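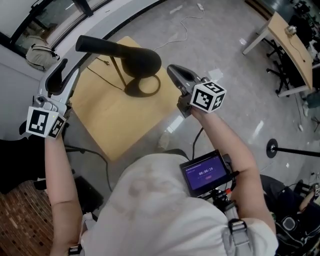 4.2 Short-use heating appliances

Most studies of household electricity use look at the large, steady loads: refrigerators, water heaters, washing machines. Small heating appliances get less attention. They draw a lot of power, but only for a few minutes at a time, and their share of the yearly bill is small. In a building where many households share one supply, though, short loads can fall together, and it is then the peak that matters and the yearly total tells us little.

The Cindale survey covered 50 apartments in the Fokerier building. Each household kept a paper diary for 30 days in September and wrote down the start and end of every use of a kettle, toaster, iron or hair dryer. A meter on the apartment's main line recorded total power over the same period. We did not place meters on single outlets. Killus had done so in an earlier study and found that people began to change their habits once they could see a box on the wall, so we accepted a coarser record in return for more normal behavior.

Diary entries were matched to the meter record by hand. An entry was kept if a rise in power of the right size began within six minutes of the time written down. This window is wider than the one used by Cai, who worked with households that entered times on a phone. Our households used a kitchen clock or a wristwatch, and in several apartments the clocks did not agree with each other. Entries with no matching rise were set aside and are not part of the results below.

Hair dryers were the hardest of the four appliances to match. A kettle runs at one power level until it shuts off, and its trace is close to a rectangle. A hair dryer may be switched between settings, put down, picked up again and moved to another room. Figure 2 includes a black hair dryer; the diary form treated all hair dryers as one type and did not ask for the model or the rated power. Looking back, we should have asked. The rating is printed on most appliances, and copying it down would have added little to the work of filling in the form. Without it, we had to estimate power from the size of the rise on the main line, which also picks up anything else that happened to start at the same moment.

A second problem was what counts as one use. Some people wrote a single line for a whole morning, with one start and one end, even when the trace shows several separate periods of heating. Others wrote a line for each time the switch was pressed. We joined any two periods that were less than two minutes apart and treated longer gaps as the start of a new use. This rule was set before the results were examined. Heidrun Leitner repeated the matching with both shorter and longer gaps. The number of uses changed, as expected, but the hour in which the peak fell did not.

For kettles, the largest cluster of uses came in the early morning, with a lower and wider one in late afternoon. Hair dryer use followed the morning cluster closely and was nearly absent in the afternoon. Toasters overlapped with kettles in most apartments. Irons showed no clear daily pattern and were used mainly in the evening, often while other heating appliances were off. The morning peak in the building supply is therefore made up of kettles, toasters and hair dryers, and shifting the time of ironing would do very little to lower it.

These results apply to one building in one month. September in Cindale is mild, and none of the households reported using a portable heater. In winter the base load would be higher and the short loads would stand out less on the meter, so the matching method would probably drop more entries than it did here. The diaries also depend on what people remember to write. Households with small children left more gaps than others, mostly in the morning, which is the period we care about most – so the true peak may be somewhat higher than the one we report. Section 4.3 takes up the question of how large that error could be.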